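Last changed: Thursday, October 22, 2020

# Teaching the Liem planner to push blocks by name

In this tutorial we make a small program which takes a sentence such as "push the green star to the blue cube" and moves the arm until this is done. I wrote it after our group in Pirport changed from the old Kurkdale scripts to Liem, and I had to find many of the settings alone. You need a working Liem installation, a calibrated overhead or front camera, and an arm that already accepts position commands in the plane.

If your arm can't yet follow a straight line at constant height, please do the basic motion guide first. Everything after this point supposes that it can.

## 1. Describe the blocks

The planner doesn't know any object until you write it in the file `blocks.yaml`. Each block needs a color and a shape, and both words together must be unique. The color alone is not enough, and I made this mistake on my first day.

```yaml
blocks:
 - {color: blue, shape: cube}
 - {color: blue, shape: pentagon}
 - {color: green, shape: star}
 - {color: green, shape: cylinder}
 - {color: red, shape: star}
 - {color: red, shape: cylinder}
 - {color: yellow, shape: heart}
 - {color: yellow, shape: octagon}
```

Keep the words short and write them in lower case. The sentence parser compares them letter by letter.

## 2. Set the workspace

The workspace is the area where the tip is allowed to travel. Set it a little smaller than the board. Measure from the base of the arm to the near edge and to the far edge, then take 30 mm away on each side. A block that stops outside this border can't be pushed back, as the tip has no room to go behind it.

```yaml
workspace:
 margin_mm: 30
 tip_height_mm: 2
```

The tip height is the distance between the end of the rod and the wood. With 2 mm the rod doesn't scratch the board, and it still touches a block low enough that the block slides and doesn't fall over.

## 3. Choose a start layout

For the first tests I put the blocks near the border of the board and leave the center free. The planner then has a simple path to almost every block, and you can see quickly if a movement is wrong. A random layout is better for later, when the simple commands work.

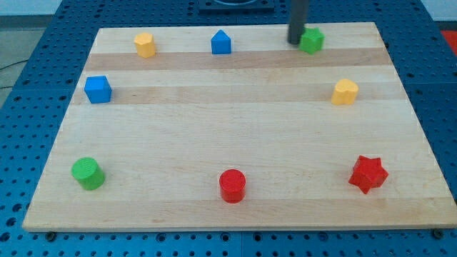

One reader asked if it would not be easier to begin with only two blocks, and to add the others when the pushing is good. For the motion part, yes, I agree with this. But the parser has nothing to confuse when there are two blocks, so its errors will come later and all together. I prefer to meet them early.

## 4. Check the perception

Start the viewer before you let the arm move:

```
liem view --blocks blocks.yaml
```

You should get one label on each block. Look with special care at these cases:

- The green star, when the rod is close to it. The rod can hide one part of the shape, and then the detector jumps between "star" and "pentagon".
- The yellow heart and the yellow octagon. In weak light their outlines become similar.
- The two cylinders. The color is the only difference, so a wrong white balance will exchange them.

If a label jumps, raise `hold_frames` to 2. The detector then waits for the same answer two times before it changes the label. Higher values are possible, but the position comes late and the arm pushes where the block was before.

## 5. Plan one push

A push has an approach point, a contact point and a goal. The approach point is on the far side of the block, seen from the goal. Liem calculates it, but you must say how many samples it may try:

```
liem plan "push the red star to the yellow heart" --samples 1000 --dry-run
```

With `--dry-run` the path is only drawn in the viewer. Read it slowly. The line must go around the other blocks — if it crosses one of them, your `clearance_mm` is too small. Correct this first, then repeat the command without the last option.

Shapes with points are harder than round ones. When the rod meets an arm of a star, the block turns and leaves the line. For this reason I turn on `replan: true`, so that the planner makes a new path after each short movement. For the cube you can leave it off if the contact point is in the middle of a side.

## 6. Save the result

Every push can be written to a log with the sentence, the path and the block positions:

```
liem run "push the blue cube to the green cylinder" --log pushes/
```

The logs open in Stiletti without conversion. In the import window select "planar", otherwise the height is read as a third coordinate and all the paths look broken.

## Known problems

The words "next to" and "to" give the same goal at this moment. "Between" is accepted by the parser, but the planner uses only the first block you name. I have reported both, and I will change this page when there is a new version.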